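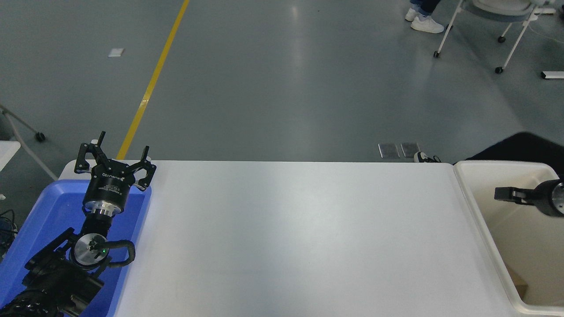
Session 4: Comparing parallel grippers

Read Quiroga's notes on finger stroke before the lab. Work in pairs, one arm each. Run 20 picks at low speed, then 12 with the controller set to the Buditz profile. Log dropped and missed picks separately. Shek will check your sheets at the end. 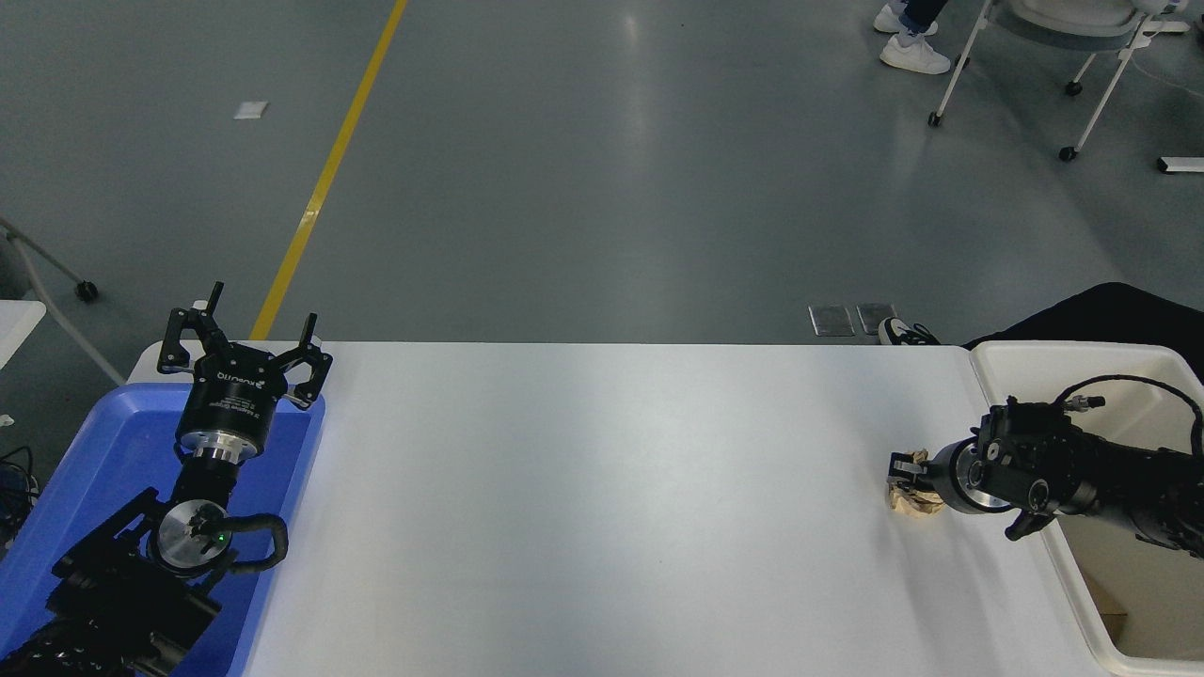 Fig. 2. Right gripper closed on crumpled paper, left gripper open.

Thin, creased items need a lower approach. Note the finger height for each pick.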